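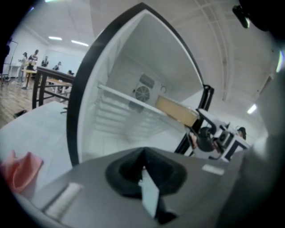 By the Home & Kitchen desk | 24/06/2026 | Filed under: Small Spaces

The mini fridge has had a good run of publicity lately, and I don't trust any of it. Open a catalog and there it is, a little white cube with its door swung wide, full of things that happen to fit: glass bottles, a bowl of berries, two eggs for some reason. Then you buy one and try to put your own food in it, and the food comes in boxes.

Boxes are the whole trouble. A plain tan cardboard box is easy enough to get as far as the opening. Getting it to sit flat on a wire shelf, with the door shut behind it, is another matter. Wire shelves are fine for a plate. Put a small carton on one and a corner finds the gap between two rods, and the thing leans there until you reach in for the milk.

The people who write storage advice have an answer, and the answer is always to buy something. Jemeo sells a set of clear bins for small fridges. Truvbridge sells liners that turn a wire shelf into a solid one. I tried both for this piece, over two weeks, in a fridge much like the one in the photo, and I'll say now that I went in expecting to be annoyed.

The bins I was right about. They are handsome, they rinse clean, and they take up room that a small fridge doesn't have. Every bin has walls, and every wall is space you paid to cool and can't use. I got three in, and after that I couldn't get in anything tall. If you keep nothing but yogurt and cheese sticks you may feel differently. I took them out and they now hold batteries.

The liners did better than I wanted them to. Small cartons stopped tipping and I could slide a box to the back with one finger. But a wire shelf is open so that cold air can move through it, and a fridge with a fan on the back wall is counting on that. Cover a shelf from edge to edge and you've put a lid on whatever is underneath. I cut mine down to half the width. The package doesn't suggest this, and it should.

About that fan. If yours has one, look at where it is before you load anything, and look for the vent slots too, which on the model pictured are just above it and to the right. Most of us fill a small fridge from the back, biggest item first, so the biggest item ends up pressed against the one part of the wall that needs to stay clear. Then we turn the dial colder and complain about the lettuce. I did this for most of a summer with an old Irano and blamed the brand. I still don't think much of the brand, but the lettuce was my fault.

Should the box go in at all? The tidy-kitchen crowd says never. Take everything out of its packaging, they say, and decant it into something you can see through. I have my doubts. A box stacks. It has a flat top you can put another thing on, which can't be said of a bag of loose string cheese. It also has the date printed on it, and I've never met anyone who copies the date onto the jar for longer than a week. My rule is to keep a box while it's more than half full and flatten it after that. Shipping cartons are different and stay outside, where they can be somebody else's problem.

Then there is the door, which the floor plans always forget. A small fridge needs its whole swing, plus a place to set things down while you shuffle. A table beside it does more good than any organizer I was sent. It doesn't need to be nice. It needs to be close, and it needs a cloth on it, because something will drip. The Cardoso cart, made for exactly this job, has wheels, two shelves and a towel bar, and it rolls away when you lean on it. I paid for mine and I'm still sore about it.

We'll look at drawer-style models in the September issue. I have one on loan already. The drawer sticks.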